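Clultano issues revised Purnance worktop oven guide for shared kitchens

Release: June, for immediate use

Clultano, the kitchen planning and fit-out firm, has issued a revised edition of Purnance, its planning guide for worktop ovens in shared kitchens. The new edition applies to offices, student halls and community buildings where no built-in cooker is provided. 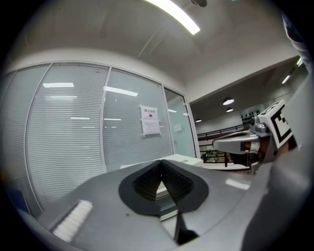
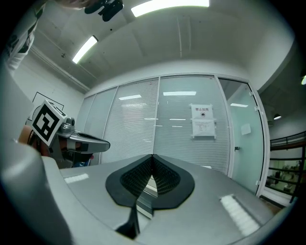
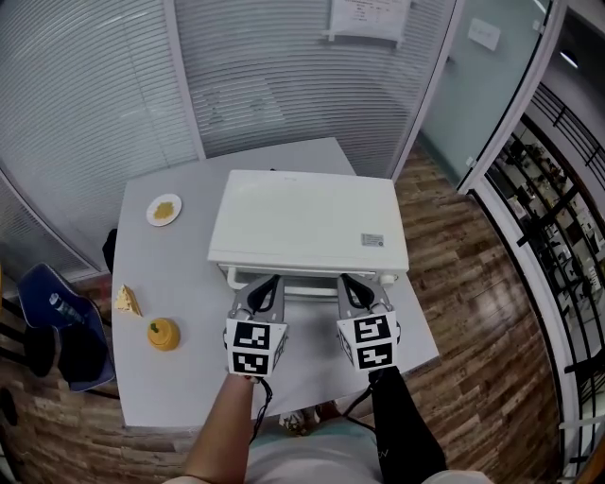
Third picture: white toaster oven on a white table.

The revised guide replaces the edition in use at Clultano sites until now. It covers siting, electrical supply, cleaning and record keeping. The section on siting has been rewritten in full. The sections on supply and cleaning have been shortened and their tables merged.

Under the new edition, a worktop oven is to be placed on a flat, level surface with a clear space of 50 cm above the top panel. The previous edition allowed 30 cm. Nothing is to be stored on the top panel at any time, including trays, oven gloves and printed notices. The rating label must remain readable without moving the oven.

Each oven is to have its own wall socket. Extension leads and multi-way adaptors are not permitted. Where a kettle and an oven share a worktop, the two sockets are to be fed in line with the advice of a qualified electrician, and the result noted on the site sheet.

The cleaning schedule has three levels. Crumb trays are emptied daily. The door glass, handle and controls are wiped weekly with a damp cloth and mild detergent. The inside of the oven is cleaned monthly, with the plug removed and the oven left to cool fully. Abrasive pads and spray cleaners are excluded at all three levels.

The changes follow a review of 277 site sheets returned by building managers. The most frequent entry was insufficient space above the oven, followed by missing or covered rating labels.

"The old siting section ran to several pages and was not being read," said Khadija Hajji, technical editor of the guide. "The clearances are now given in one table, and the site sheet uses the same order as the table. Managers who have already filled in a sheet under the previous edition need only complete the siting part again."

The guide has been checked for layout and plain wording by Rivden, which also prepared the large-print version. A wall card for kitchen users, designed by the print studio Cù, is supplied with each copy. The card carries the siting table on one side and the cleaning schedule on the other.

Existing holders of the guide will receive the revised edition without charge. Sites have until the end of their next yearly inspection to meet the new clearance. Ovens fitted inside closed cupboards are outside the scope of the guide and are to be referred to Clultano before use.

Notes to editors

Purnance is the title of the guide and should be written with a capital letter. Site sheets are not released to third parties. Requests for review copies should be addressed to the technical editor at Clultano.

Ends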